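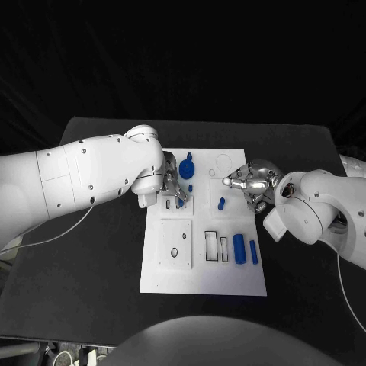
The Planner Wants a Word

By the time Lemlem Wolde came in on Friday I had been staring at the same log for 3 hours, and I'd started answering it out loud.

"Who are you talking to?" she said.

"Tamlow."

Tamlow is our planner. I wrote most of it, back when I was new at Grirkport and thought a planner ought to explain itself, so every time it throws out a path it prints a little sentence saying why. Great idea at 40 lines a day. Now I get pages of it, and it all sounds like my mother turning down restaurants.

Lemlem pulled up a chair and read over my shoulder. Candidate 72, rejected, wrist too close to other wrist. Candidate 73, rejected, see above. She laughed at that one (I'd forgotten I put in a "see above").
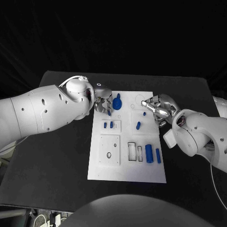

"So it's the margin," she said. "Turn it down."

"I turned it down in December. Warraich turned it back up."

Warraich is the safety layer. It sits underneath everything and it doesn't print sentences, it just says no. Somebody at the Rultavside office wrote it before either of us got hired, and the comments are all in lowercase and kind of sad. Line 1473 says "please do not change this, i tried." I had changed it, obviously. Then the build put it back, and I'd spent the whole morning blaming the grasp scores for something the grasp scores never did.

Lemlem scrolled down, then up, then way down. She reads code like she's looking for her keys.

"Why does it plan the left arm first?" she asked.

"Because it's first in the list."

"And the right arm just holds its pose and counts as a wall?"

I opened my mouth and didn't have anything. It did count as a wall! I had built the poor thing a wall out of its own other hand, and then complained for weeks that it was timid about pegs.

We wrote the change together – her typing, me reading the names back – so that both arms went into the same search and either one could give way. It came to 146 lines, mostly deletions. I left the sentences in. She wanted them gone, and I said I'd think about it, and we both knew what that meant.

Then I hit run, and the log sat there blank for so long that I reached for the coffee.

Candidate 1, it said. Asking the right arm to move over.

"Huh," said Lemlem. "It's got manners."

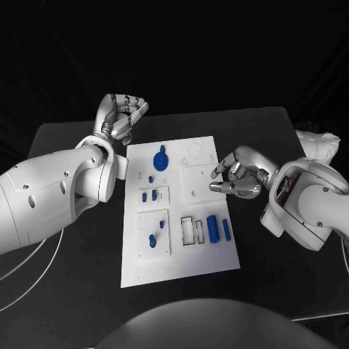 Recent stories

The Night Build
Letters to a Scheduler
My Sister's Elevator
Two Clocks in Rultavside
What the Parser Heard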